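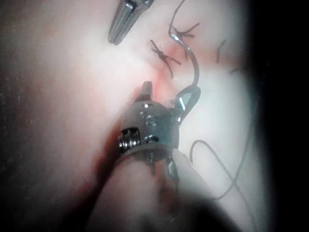 Reading time: 1 min

Rerncombe Growers' Group – Seed Garlic Meeting
2018-07-05, Brokedeck packing shed

Subbarao Raju in the chair. The minutes of the last meeting were accepted with one correction: the fungicide trial was on the lower block.

1. Planting stock. The group holds 2,841 lb of seed garlic from the Firo line, graded and bagged. Bags are sold in lots of 31 lb. Orders over 1,000 lb need a deposit before curing is finished.

2. Nematode testing. Samples from four fields went to the lab. Three came back clean. The fourth, on the Ahuja lease, is to be resampled at two depths. No bulbs from that field will be sold as seed until the second result is in.

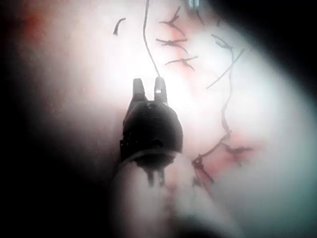
Members growing next to the Ahuja lease were asked to wash down diggers and bins before moving them between fields. The wash pad at Brokedeck is open to all members – bring your own hose fitting.

3. Rotation. Agreed that seed blocks stay out of onions, leeks and garlic for four years. A motion to allow three years on irrigated ground was defeated.

4. Storage. Fan two in the curing room trips its breaker under full load. Raju to get a price for a new motor. The humidity log has gaps from February and will be kept on paper for now.

Next meeting to be set when the lab result arrives.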